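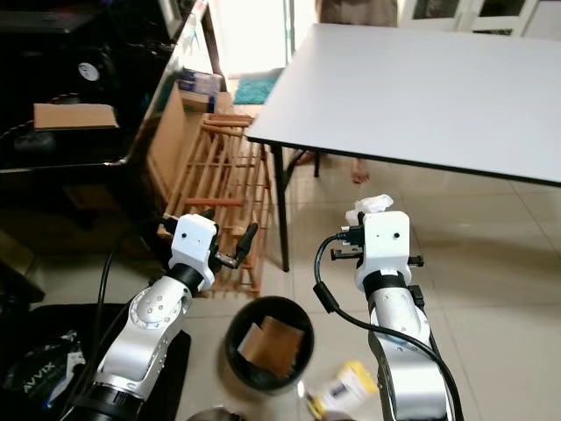

## Rewatching Ornlow

I finished the second series of Ornlow on Tuesday, which means I've now seen the whole thing twice. There are only 11 episodes, so it's not much of an achievement. The first time I watched one a week as they went out. This time I got through the lot in 10 days, mostly after tea.

It holds up better than I thought it would. If you missed it, Ornlow is a sitcom set in the office of a small ferry company that runs between Zerkdale and Wokdale. The boat is hardly ever on screen. Most of it is people arguing over timetables and who gets the desk by the heater.

Watched close together, the first three episodes are slow. The manager, Amarasinghe, is played far too loud and every scene stops so he can shout. By episode four they've calmed him down and he's the best thing in it. The one where he has to ring 200 passengers to say the crossing is off is still my favourite. It's nearly all one man on a phone and I laughed as much as I did before.

Series 2 is patchier. I'd forgotten the wedding story completely and I can see why. It takes up most of two episodes and the ferry office more or less disappears. The new girl in the ticket booth is good, though, and she should have had more to do.

Hashini Jayasinghe left a comment on my last post saying the final episode was a cop-out. I agreed with her at the time. Second time round I don't mind it – they lock up, they walk to the car park, and there's a bit of chat about chips. I'd still have liked to know what happened with the Wokdale job.

I'm not sure what to watch next. I want something with short episodes, and no more than two series if possible. Suggestions in the comments, please – no murders.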